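How to paint a worktable top so it doesn't peel

Posted September 20, 2024 by Margareta Matei

Quick one. Had three emails asking what I do for table tops so writing it up before I lose the notes. Works on bare wood, old paint, MDF. Not for anything you cut food on.

What you need

Sandpaper, 120 and 220. One sheet of 2000 for the very end if you're fussy.
Bonding primer, the water based kind
Enamel or a hard cabinet paint, matte or satin
Foam roller, 4 inch, plus a spare sleeve
Tack cloth or an old T-shirt
Painters tape
Degreaser. Dish soap is OK if that's what's under the sink

I get my paint mixed at Quintanilla, they will match a chip while you wait. Any decent store can do it. Bring the chip, don't bring a phone picture. Screens lie.

Before you start

Pick the color in the room where the table lives. Dark colors look great and show every speck of dust and every scratch. Light ones hide dust but show coffee. I lean dark green most of the time, easy on the eyes under a lamp. Go matte. Gloss throws the light right back at you and you'll be squinting by lunch. Matte still gives you a bright patch under a strong lamp, so move the lamp before you blame the paint.

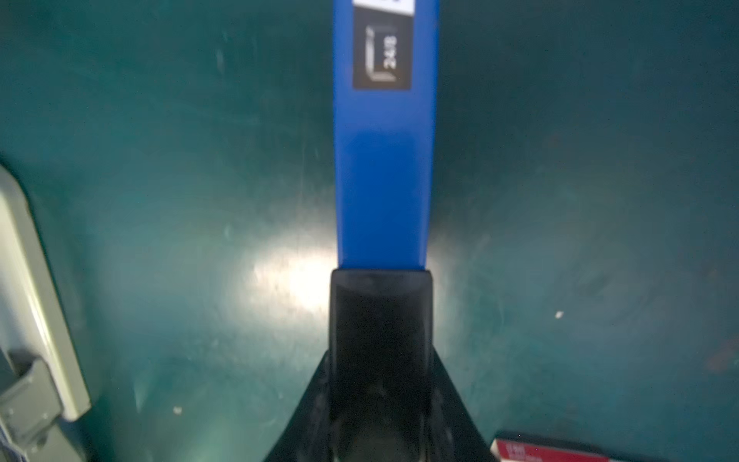
Step 1. Clean it

Degrease the whole top, then wipe with plain water, then let it dry. Do the edges too. Everyone skips the edges and that's where hands go. If there is old wax on it you need mineral spirits first, and open a window.

Pull any screws or hardware now. Bag them, label the bag. I lost a set of hinge screws in February and ended up driving to the store for four stupid screws.

Step 2. Sand

120 first, just until the shine is gone. You're scratching the surface, not reshaping it. Then 220, light pressure, go with the grain if there is any. Vacuum. Tack cloth. Vacuum again if you have a dog.

Fill dents now. Let the filler dry all the way through, the middle stays soft longer then you think. Sand flush.

Step 3. Prime

Thin coat, foam roller. Roll the edges first, then the top in long strips. Don't go back over a strip that's started to set up, it will pull and leave a mess.

It'll look patchy. Leave it. Once it's dry, hit it with 220 again very lightly, wipe, second coat if the old color still shows.

Step 4. Color

2 coats, thin. If you remember nothing else: thin. A thick coat skins over and stays gummy below, then you set a box down on it and the box comes up with paint on the bottom.

Stir the can, don't shake it. Pour what you need into a tray and put the lid back on. After 20 minutes or so the stuff in the tray starts getting tacky, toss it and pour fresh. Check the can for time between coats. If it says four hours and it's humid, wait overnight.

Ignacio Iwasaki wrote in to say he uses a brush for the edges and a roller for the top only. Fine by me, as long as you roll over the brush marks before they set.

Step 5. Surround and backdrop (optional)

If your table has sides or a back board, paint those before the final coat on top, becuase drips go down. Tape the joint and press the tape edge hard with a putty knife. For a sky, start with the darkest blue at the top and work down lighter, then dab clouds with a barely damp sponge.
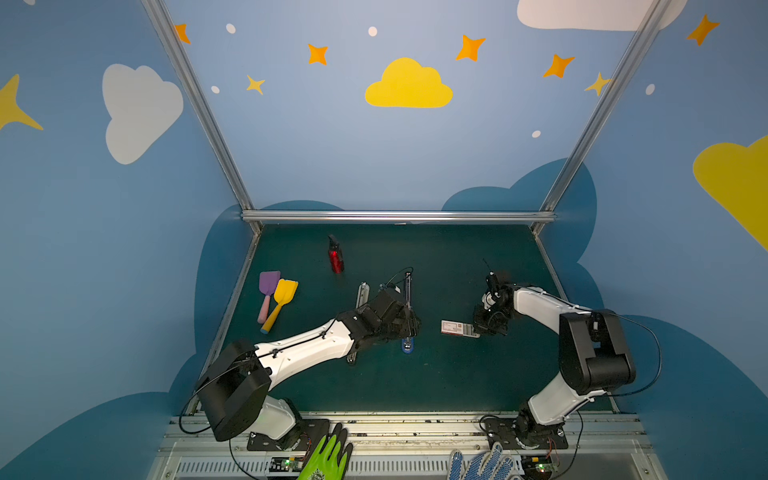
Check the colors against each other before you commit. Paint a scrap of each, stand one up, lay one flat, look at them morning and night. The vertical one nearly always reads darker. A dark green top with sky on the walls around it is a safe pair, the green stays put and the blue sits back. Two mid-tones together go muddy. If you hate it, the walls are the cheap part to redo.

Step 6. Cure

Dry is not cured!! Dry to the touch is an hour. Cured is a whole other thing. Keep it empty for 5 days minimum and nothing heavy for a couple weeks after that. No tablecloth, no plastic, it needs air.

Want it smoother? After it's cured, 2000 grit with a few drops of water and hardly any pressure. On matte paint try a corner first, you can buff a shiny spot into it and then you're repainting.

Problems

Bubbles: rolling too fast, or cheap roller. Let dry, sand, one more coat.
Fisheyes (little craters): grease. Back to step 1, sorry.
Scuffs: a melamine sponge gets most of them off. Go easy or you'll polish it.
Peels off with the tape: primer didn't stick, or you waited too long to pull. Pull tape while the last coat is still a bit soft, slow, at an angle.
Chips on the corners: round the corners over with 120 next time. Paint hates a sharp edge.

Touch ups

Save some paint in a small jar, filled to the brim, and write the color name and the store on the lid. Small brush, dab, don't stroke.

Stain version of this is coming when I get the time, chairs after that.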